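Home Tickets Knowledge Base My Account Log out

Crumbs on the packing table, foil bags not sealing at the top fold
Apr 9, 2021 - opened by Pao-chu Ng

Hi all, it's me again with the foil bags! This is a follow-up to ticket 667, which got closed while I was still sweeping, so I'm starting a fresh one and putting everything I've tried in it.

Short version: we pack the Bivaritz oat snacks into foil bags on the white table at Burnport, fold the top over, and set them aside for the cartons. Somewhere between the fold and the carton we get crumbs. I wipe the table, I turn my back, there's another crumb. It's never a lot, but the Edosgate people check the cartons when they arrive and they do not love finding bits in the bottom (I wouldn't either).

What I've tried so far, in the order I tried it:

Folding the top twice. Helped with the full bags, did nothing for the small ones. The foil is springy and the second fold just opens itself back up while you're reaching for the next bag.

Pressing the fold flat with a ruler. Better! But slow, and I got a couple of pinholes right on the crease, so I quit doing it.

Wiping the outside of each bag before it goes in the carton. This one surprised me - the cloth came away with crumbs on it even from bags that were shut tight. So at least part of what we're finding was never inside the bag after folding. It gets caught in the wrinkles when we fill, then drops off as soon as somebody picks the bag up.

Switching to the bags from Kong. Thicker, and they wrinkle less, but they won't hold a fold at all without a clip. I have 1,217 of the old ones left in the back and I'd like to use them up before we order anything new.

Filling to 90 grams and stopping there. I think this is the real one. When we go over, the product sits right up in the neck and the fold closes on top of it. I ran a whole box at 90 on the nose and the table stayed a lot cleaner, though I still got strays.

Where I'm at now: fill light, tap the bag down, fold once, then give it a little shake over the table before it goes anywhere near a carton. Wipe the table every 7 bags. It works okay, but it's a lot of wiping, and come July we'll be doing twice as many.

So, two questions. Is there a way to get the crumbs off the outside of a wrinkly bag that doesn't involve me and a cloth? And has anyone found a cheap clip or sticker that holds a single fold on the old bags? I'm fine with ugly. Leaving the ticket open till I've heard back from somebody.
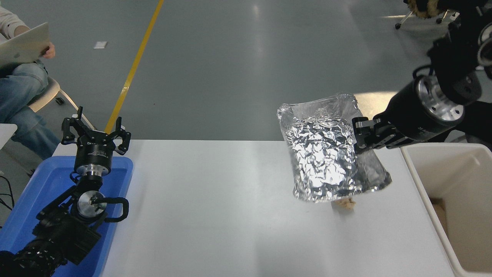
Skarphéðinn Thoroddsen: Try a soft dry paintbrush on the outside, brushing down from the fold, and do it over a tray so the table stays out of it. For the fold, plain paper labels stuck half on the front and half on the back held fine on our old bags, but put them on before the foil gets too creased or they lift at the corners. I'd keep the lighter fill either way.

Contact support | Copyright Burnport Packing | Back to top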